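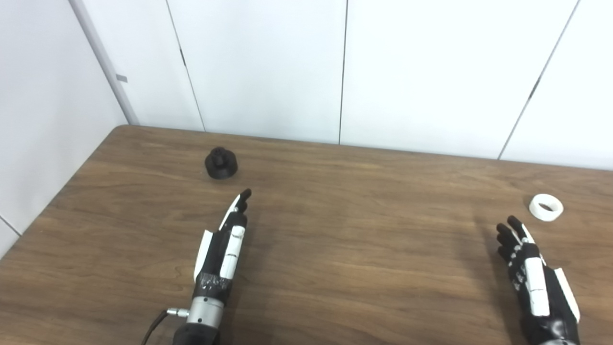

4. Essai comparatif des mains Ralix et Wuvura

Cette section concerne les mains à cinq doigts vendues comme « prêtes à saisir ». L'expression vient du fournisseur et n'engage que lui. Avant de signer quoi que ce soit, refaites l'essai sur votre propre table, avec vos propres pièces. Deux pièces suffisent pour commencer : un petit objet noir à base évasée, posé vers le fond à gauche, et une bague blanche à plat du côté de la main droite. Laissez le reste du plateau dégagé.

4.1 Préparation

1. Vérifiez le serrage du raccord de poignet à la main, puis à la clé. Le voyant de Ditell indique que le bus répond, il ne dit rien de la mécanique.
2. Branchez le connecteur du poignet et laissez du mou au câble. Un câble tendu fausse la mesure d'effort.
3. Chargez le profil Engebretsen, vitesse 2. La vitesse 3 existe dans le menu ; nous n'avons jamais obtenu deux séries comparables avec elle.
4. Lancez l'étalonnage à vide, doigts ouverts. Notez la valeur affichée, même si le logiciel annonce « OK ».

ATTENTION : l'arrêt logiciel ne remplace pas l'arrêt d'urgence. Gardez le bouton à portée de main pendant toute la série.

4.2 Prise à une main

5. Amenez la main gauche au-dessus de la petite pièce et fermez le pouce en premier.
6. Soulevez légèrement et attendez la fin de la temporisation avant de lire l'effort.
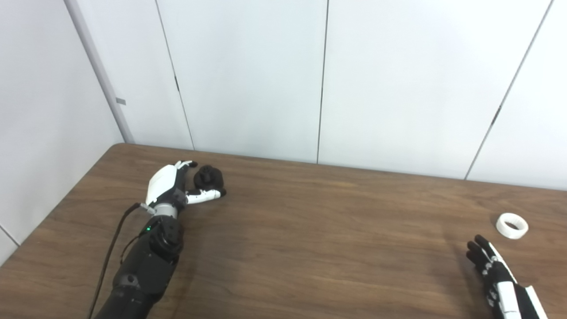

7. Répétez jusqu'à 28 prises par main, sans retoucher les réglages entre deux. La documentation commerciale s'arrête volontiers à une dizaine, ce qui arrange tout le monde sauf l'utilisateur.

Remarque : une prise comptée « réussie » par le contrôleur signifie seulement que le courant moteur a dépassé le seuil. Tenez votre propre relevé. Aigars Org, qui a rédigé la première version de cette procédure, conseille de masquer l'écran pendant la série. Nous le conseillons aussi.

4.3 Prise à deux mains

8. Présentez la bague entre les deux mains et réduisez la consigne d'effort de chaque côté.
9. Fermez la gauche, puis la droite. La fermeture simultanée est proposée par défaut : désactivez-la.

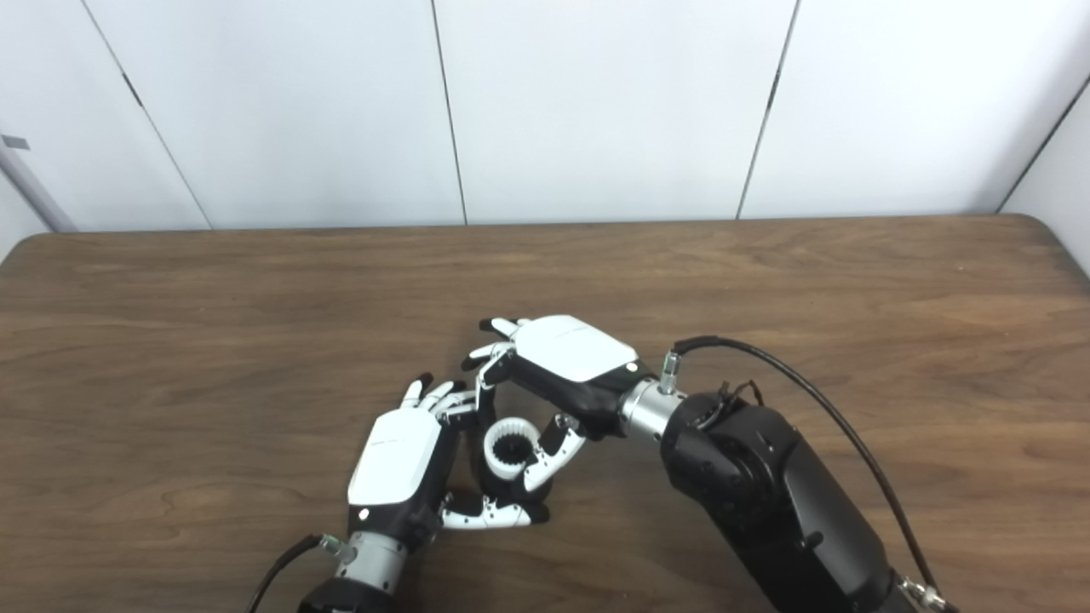
Fig. 4-3. Bague tenue entre les doigts et les pouces des deux mains.

10. Si les deux efforts affichés sont identiques, méfiez-vous et recommencez l'étalonnage. L'interface recopie parfois une voie sur l'autre.

Dernière mise à jour : mai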